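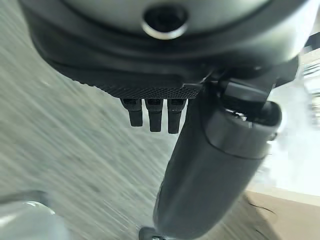 Should I turn off the wrist camera input while the arm is moving fast?

Posted by Stella Lukumay, 2022-06-22

We're running the Woltport grasp stack on one arm. On the long moves between stations the pose estimates jump all over the place, then settle when the arm slows down. A coworker wants to ignore every wrist frame above a certain joint speed. The Woltport setup guide says its filter "handles motion automatically," which I don't believe, going by our logs. Does gating on speed make sense, or am I hiding a different problem?

Mwangi Bakilana
3 votes

Keep the camera running and drop the frames in software, at the point where they enter the estimator. If you stop the stream you'll pay for it on restart, when auto exposure has to find its level again and your first frames after the move are garbage too.

I'd be careful with a pure joint speed threshold, though. The same joint speed gives you very different blur depending on how far the surface is from the lens and how long the shutter is open. Work from the camera's own velocity, multiply by exposure time, and reject when the expected smear is more than 4 pixels. That number is what I use with Masanja, so don't treat it as law. Log every rejected frame with its timestamp or you'll never be able to argue about the threshold later.

As for "handles motion automatically," I went through the filter settings when we evaluated it. All I could find was a wider covariance when the residual gets big. That means the bad measurement goes in first and gets distrusted afterward. Call it what you like, I wouldn't call it handling.

Before you change anything, check your timestamps. If the driver stamps frames on arrival and the joint states are stamped at the source, you'll see exactly the jumps you describe, and they'll also go away when the arm slows down. Record a slow back and forth move, then plot image motion against joint motion. If one curve trails the other, fix that first. Gating would only cover it up.

One more thing on masking. The parts of the gripper that show up in every wrist image should not be feeding your feature tracker. They stay sharp when the background smears, so the tracker loves them, and they tell it the camera isn't moving. A static mask is fine for the housing. The fingers need one that follows the joint reading.

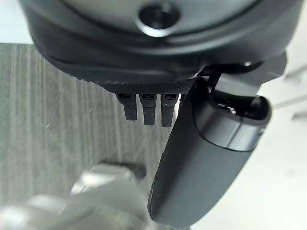
Aner
1 vote

just lower the exposure to like 8 ms and add more light. worked for us, never looked at the filter at all

Comments on this answer

Stella Lukumay: Worked how? Did you compare estimates before and after, or did the arm just stop missing?

Aner: it stopped missing

Mwangi Bakilana: Shorter exposure does cut the blur, no argument. It won't do a thing for a clock offset.

branodmont_user
0 votes

Have you looked at the Branodmont planner? It slows the arm near the target so the camera has time to catch up. We ran 700 picks with it and were very happy.

Comments on this answer

Stella Lukumay: My trouble is on the long moves, and we already slow down near the target. Happy compared with what?

Update from Stella Lukumay

Plotted it the way Mwangi suggested. The image curve trails the joints, so there is an offset and I'm fixing that before I touch any thresholds. The mask was off as well. Somebody had commented it out in our launch file. I'm leaving the thread open until I've rerun the long moves with both changes.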